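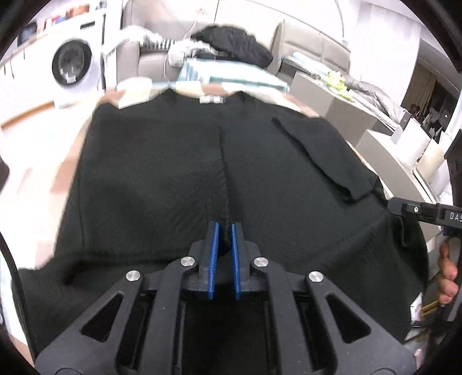

2. What we did

Our question was whether harvest festival at Dunness parish church still has anything to do with a harvest. The four of us read 1156 entries in the parish gift books, which list what people brought to the altar each autumn, and sorted them into "grown" and "bought". Marrows were easy. Jam gave us a whole afternoon of argument – we put it under "grown" in the end.

3. What we found

Of the entries, 607 were bought, mostly tins. The older books are full of apples and one very persistent family of leeks. By the last book, chickpeas have taken over.

The vicar's view was that the food bank can't store a marrow, and that Ruth gleaned what was going, so we may be fussing. Fair enough. We had hoped for a decline and got a shopping list.

4. Problems

One book is missing for the years when the roof leaked. Handwriting cost us a few entries, including something that is either "plums" or "psalms".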